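The Bed Against the Wall
How residents of Tromasbridge furnish the smallest room they have
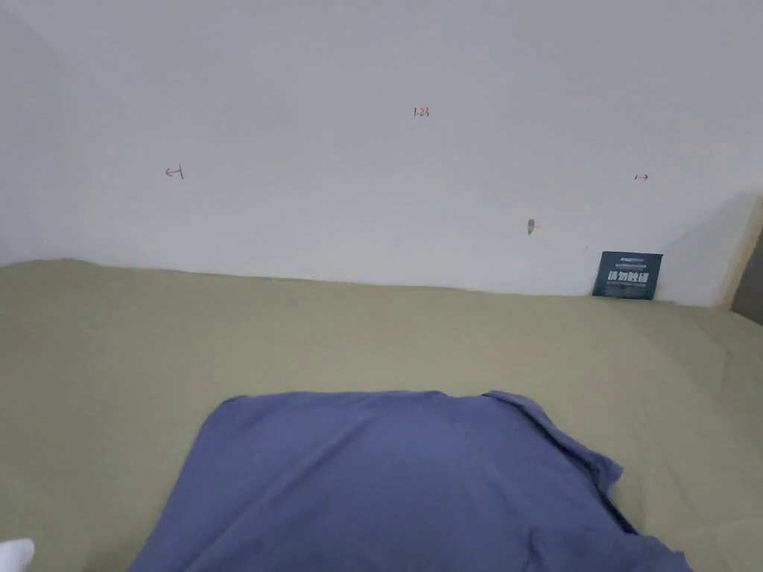
A room measured before it is lived in

Red figures on a pale wall are a familiar sight to anyone who has moved into one of the converted buildings at Tromasbridge. A notation such as 1.23, with a small arrow to either side, may stay in place long after the bed has been pushed up against it and made with a green sheet. Many tenants leave the marks alone. Repainting a single wall requires written consent from the housing office, and the form is long.

The Tromasbridge Residence opened in September with 300 rooms, most of them intended for one person. The bed is the largest object in each and decides where everything else will go. Under the house rules it may stand along any wall that does not carry the radiator.

Sheets and surfaces

Bedding is the first thing most residents buy for themselves. The linen shop in Cikport, a short bus ride away, reports steady demand for olive, khaki and gray, colors that hide creases and do not show every wash. White sells mainly to hotels. The shop advises customers to measure the depth of the mattress as well as its length, as a shallow fitted sheet will work loose at the corners.

A mattress that meets the wall also becomes a shelf of sorts. Cards, booklets and letters are propped along the back edge, where they can be read from the pillow and where they slide down the gap sooner or later. The Gaillard furniture workshop now offers a narrow ledge in light wood, 38 inches long, that rests on the bed frame and closes this gap. It requires no drilling.

Walls that keep their marks

Residents at the older Mernus building are permitted adhesive hooks but no nails. Scuffs and pencil marks are recorded at the start of each tenancy, and no charge is made for those already listed. The housing office accepts requests for repainting until 9th March.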